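**Phase labels flicker during two-handed cloth handling. Fix the model or fix the labels?**

**Vaughan Wihongi**

I'm training a small segmenter on wrist views from two hand-held grippers. Classes are reach, pinch, spread and idle, and each hand gets its own label. On rigid objects it behaves. On kids' mesh clothing it changes its mind like I do in front of a menu. Worst clip so far: 22 label switches on one hand, where I'd have marked two.

Frames from one of the bad clips:

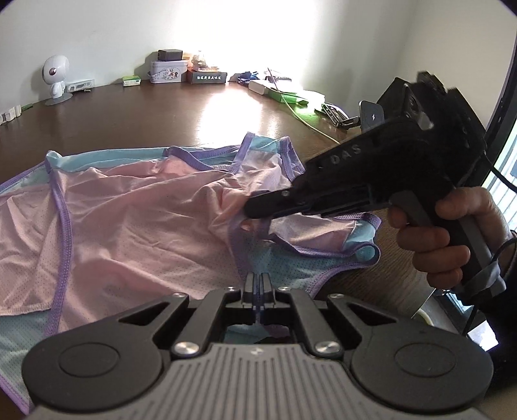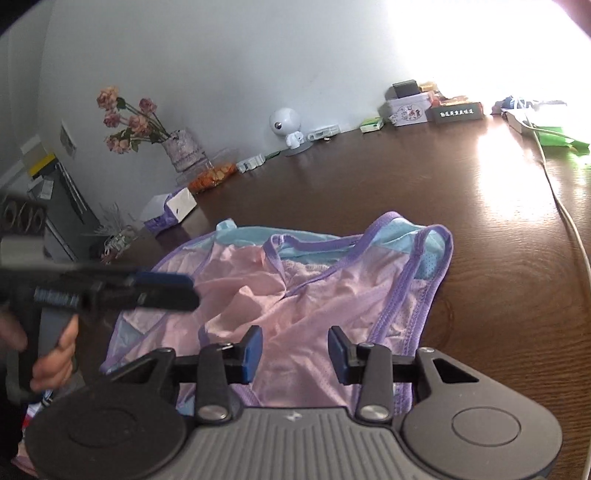 Inputs are the image plus finger width, resampled to the camera clock. I've tried a median filter over 27 frames, which hid the flicker and also ate every short pinch. The planner downstream (Pollier, our own, don't look for it) treats each switch as a new subgoal, so it replans constantly and gets nowhere with great energy. Am I supposed to be retraining, or smoothing better?

**Ankica Stan**

Smoothing, but with hysteresis. A median filter has no idea what a pinch is. Set a high threshold to enter a phase and a lower one to leave it, then give each class its own minimum duration. Pinch should be allowed to be short. Idle shouldn't.

Also check your width signal before you blame the images. Thin mesh barely changes finger width, so "closed on cloth" and "closed on nothing" look almost the same in that channel. Your model is probably leaning on width because it worked so nicely on the rigid stuff. Drop that channel at random during training and see what the confusion matrix does. On my set (389 clips, mostly shirts) pinch and reach came apart a lot better once I did.

And please debounce on the Pollier side too. A planner that replans on a single frame of input will find some other way to embarrass you.

**Senad Kelmendi**

Use a bigger model.

**Todor Kos**

What Ankica said, plus look at your labels. If two people annotated "spread," they had two ideas of when it starts. Mine did: one marked it from first contact, the other from when the cloth moved. The model learned both, very faithfully. Write the boundary down as a rule, relabel a small batch, and compare before you retrain anything.

**Vaughan Wihongi**

Two annotators, yes. One of them was me. Relabeling tonight, hysteresis after that.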